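Tote bags, second day

July, 9:40 p.m.

Did the bags today. I have been putting it off for most of the month and the closet by the back door had reached the point where it would not close. I started after breakfast and finished a little before four, with a break for lunch and a phone call from Myfanwy that ran long.

Yesterday I only got as far as pulling everything out and making piles on the hall floor. Cloth in one pile, paper in another, plastic in a third, and a fourth pile for anything with something still in it. The fourth pile was bigger than I wanted. I found a library card, a scarf, a padlock with no key, and the receipt for the bathroom faucet, which I had told Eduardo was lost. I texted him that it was found. He wrote back "ok."

Paper bags

These were easy. I kept the ones with flat bottoms and good handles and folded them inside the largest one. The rest went out with the cardboard. I used to save every paper bag because my mother did, and she used them to line the trash can, but our trash can takes a liner and has for years. The one from Tapsell with the rope handles I kept for giving things away in.

I cut the handles off the torn ones and then wondered why I was bothering, and stopped.

Plastic bags

Most of them went to the drop-off bin at the Fondville store. I drove over at 11 with two trash bags full. The bin was packed to the top and I had to push down to get mine in. While I was there I bought dish soap and a lemon. Came home with no new bags, since I had a lemon in my pocket and the soap in my hand.

Cloth bags

This was the long part. I shook each one out over the back step, turned it inside out, and checked the seams. The thin cotton ones I washed together on cold. They came out wrinkled and I hung them over the shower rod and the backs of the kitchen chairs. The canvas ones I did on their own with a little vinegar. One of those has a coffee stain on the bottom that is not going anywhere, and I put it aside for garden tools.

The Sketura bag I was going to throw out. The strap had come loose on one side and it had been that way since the winter. I sat down with a needle and the heavy thread and sewed it back, going over it more times than I probably needed to. It took less time than I had spent moving that bag from hook to hook. It is lumpy where the stitches are but it holds a sack of potatoes, which I tested.

Myfanwy called during the sewing. She wanted to talk about the weekend at the lake and who is bringing the cooler. I said we could bring ours if someone else did ice. She asked if I had any bags to spare for her mother, who is moving to the smaller place in Skuslow and needs things to carry linens in. I said I had more than a few. I set aside five good ones for her, the washed cotton ones mainly, and will drop them off when they are dry.

Jute bags

I had been treating these like the cotton ones and that was a mistake. I washed one last summer and it came out limp and smelled like a wet rope for a week. This time I looked up what to do. The advice was to brush them dry, wipe the marks with a damp cloth, and stand them open in the air. They should not be folded hard because the fibers crack along the fold.

The one I like best is the sort with plain tan jute and a dark green panel on the front. It stands up by itself, so it is easy to load on the counter without somebody holding it open. Cans and jars go in first, bread last. 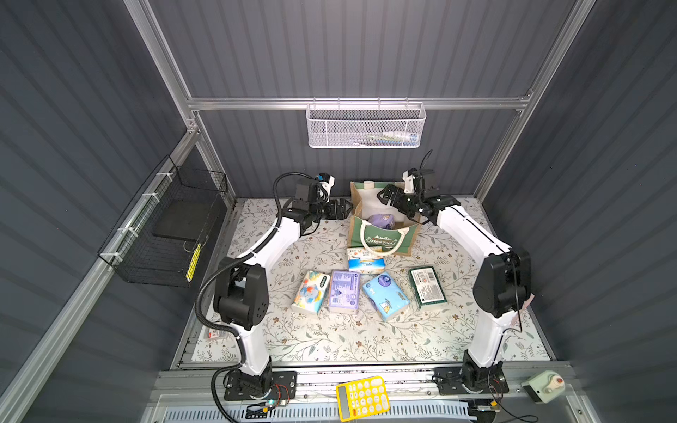
Where things go now

The closet has hooks on the inside of the door and one shelf. I had been hanging everything by one handle on whatever hook was nearest, so the bags on the bottom never got used and the ones on top got used until they fell apart. I took them all down and started over.

The jute ones stand on the shelf, side by side, open end up. The canvas ones hang on the lower hooks. The thin cotton ones are rolled and kept inside one of the others, standing on end so I can pull one out. The Sketura bag has the top hook to itself. I wiped the shelf down before I put anything back. There was a dead moth and a lot of grit, and a penny.

I also put two cotton bags in the trunk of the car, because the reason we have so many is that we get to the store without any. Eduardo has been told they are there. He said he would remember and I said I would believe it when I saw it. He then asked where his gym bag was. It was in the fourth pile, with a towel in it that I would rather not write about.

Left over

A few I could not decide on. There is the one from the conference he went to, which is ugly but very strong. There is a little drawstring one that came with a pair of shoes. And the insulated one with the broken zipper, which still keeps things cold if you fold the top down and put something on it. I left those on the dryer. If they are still there at the end of the month I will get rid of them.

The closet door closes now. I opened and closed it a few times. Eduardo came by and did it too.

Supper was soup and toast. My back is sore from bending over the piles and I have a needle hole in my thumb. It started to rain at 8 and I had to go out for the canvas bag I had left on the step, the one for the garden tools, so that one is back over the tub.

Tomorrow: drop off the five bags, call about the cooler, find out whose padlock that is. The library card is mine and expired.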